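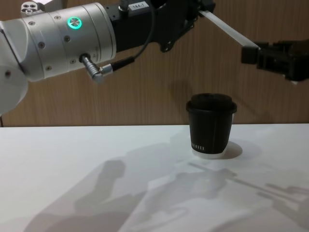

Syafiqah Nasution wrote in the comments last month that she was fed up with reviews of cordless screwdrivers by people who already own a van full of tools, and could someone please say whether the little Vilela one is any good for a person with a rented flat and a pile of flat-pack. So, Syafiqah, I bought one, and I've had it since January, and I like it so much that I've become a bit of a bore at home.

The Vilela is a slim, straight driver, a bit fatter than a marker pen. It comes in a tin with 16 bits, a short charging lead and a magnetic sleeve that clips over the nose. There's no case to speak of beyond the tin, and the tin has a stiff hinge, but the bits sit snugly in their foam and haven't once ended up in the bottom of the drawer.

My first proper job with it was a Grovstead bookcase, the tall one with the adjustable shelves. Anyone who has put one together will remember the back panel, which goes on with a great many tiny screws and usually finishes off my wrist for the evening. I started after tea and was filling the shelves before nine! The low speed is lovely for this. It picks the screw up, turns it in gently and stops when you let go, with no lurch at the end. I did set the torque too high on the first hinge plate and chewed the chipboard slightly, so start on setting one and work up.

Then I went looking for things to mend. The loose handle on the oven drawer, the battery cover on the kitchen scales, both bathroom cabinet doors (they'd hung crooked since we moved in and I'd stopped seeing it). My neighbour Danang Tuhumury borrowed it to take the side off his old desktop computer and kept it for two days, and I had to go round and ask for it back.

Battery life is very good. I've charged it twice in all that time. There's a small light on the end cap which goes from white to amber when it's getting low, and you then have enough left to finish whatever you're doing. It charges by USB-C, and a full charge takes a bit over an hour off a phone plug.

Now for the grumbles. The button is flush with the body and I still can't find it by feel, especially in gloves. Reverse is a double press, and if your thumb is a touch slow it goes forwards instead, which is maddening when you're trying to back out a screw in the dark under a sink. I'd pay more for a plain sliding switch. The magnetic sleeve is strong enough for steel screws but it's no help with brass ones, obviously, and it's just wide enough to foul the sides of a deep recess. Take it off for those.

And it's a light-duty thing. I tried it on decking screws out of curiosity and it stopped dead after a few turns. For hardwood, masonry plugs or anything long you want a proper drill driver. I use my mum's old Solard for that, a great heavy lump with a chuck that squeaks, and I wouldn't swap it.

I did try one rival. Qistina Jugah lent me her Windstead, which is cheaper and has a much better grip, with a rubbery band where your fingers go. If the Vilela had that band I'd have nothing left to moan about. But the Windstead only has one speed, and it's a quick one, so small screws tend to go in squint. Its bits are softer too. The number one cross-head in her set was rounded off already and she says she's hardly used it. For curtain poles and bed frames I'd be happy with either – for glasses, toys and laptop lids it has to be the Vilela.

A few bits and bobs that I wanted to know before buying and couldn't find anywhere. The bits are the small 4 mm kind, so your ordinary quarter-inch ones won't fit. It will work as a hand screwdriver with the motor off, and the spindle locks by itself when you twist. It isn't loud; I used it in the evening next to a sleeping toddler and she didn't stir. The wrist loop in the tin is useless and I've put it on my keys.

I paid full price from the shop on our high street and would do it again. Next I'm going to have a go at the wobbly garden chairs, if the bolts will shift at all, and I'll add a note underneath if the Vilela gets anywhere with them.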